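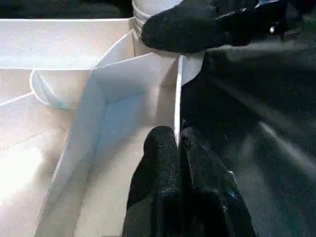

Sihan Hao commented on our April draft that a chair was too much for a first project, and that we should have picked one motion, such as picking up a leg, and done only that until it was reliable. We left the comment in because it turned out to be mostly right. The report below covers what we planned, what we got done, and where we stopped.

Two-Arm Chair Assembly: Final Report
Project name: Illier
Submitted 03/07/2019

Goal

The goal was to have two robot arms put together a small white plastic chair on a table. One arm steadies the seat while the other picks up a leg and lines it up with its socket. We did not ask the arms to do any tightening. A leg that stood in its socket without being held counted as finished.

Setup

The seat goes upside down on black plastic sheeting with the sockets facing up. The legs are laid beside it. We used the sheeting for contrast, as everything we needed the arms to find was white. It wrinkles easily, and a leg resting on a fold sits at a different angle from one lying flat. We smoothed it out between runs at first and later stopped, so that the arms would have to deal with the wrinkles.

Our views came from one camera above the table and one at each wrist. The wrist views were the more useful for the last part of the motion, but at close range a gripper finger can block the socket it is reaching for. 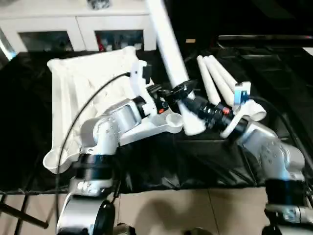

Collecting the runs

Octavian Pascu and Cuiping Shao did most of the driving. They guided the arms by hand through each attempt, and we saved the run if the leg ended up in the socket. We kept 153 runs. Failed attempts went in a separate folder, which we wish we had labeled better. Several of them were good up to the last few seconds and could have been used for the pickup part.

Training was done on the lab machine, 2,000 steps at a time, with a check on the table after each block. This was slow — resetting the chair by hand took longer than the check itself — but it told us early when a change had made things worse.

Results

Picking up a leg worked well when the legs had space between them. When they were touching, the gripper often pushed the whole group away before closing. Steadying the seat was less of a problem than we expected. The arm usually found the raised rim and stayed there.

Placing the leg was the weak part. The tapered shape matters here: if the gripper closes near the narrow end, the leg tips as it is lifted,
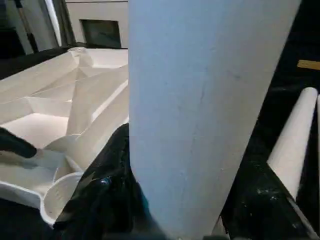 and by the time it reaches the socket it is leaning too far to go in. Closing nearer the thick end fixed most of this, but then the fingers came close to the socket wall and sometimes bumped it. Mebrat Kahsay tried a slower approach for the last stretch, with a short pause above the socket. That helped with the bumping and did nothing for the leaning.

We never got a full chair in one go. The best session ended with two legs standing and a third on the floor.

Next steps

The next group should record pickup and placement as separate runs and label the failures as they happen. The cables also need to be routed away from the seat before anyone collects more data. The saved runs and our notes are in the Illier folder on the lab drive.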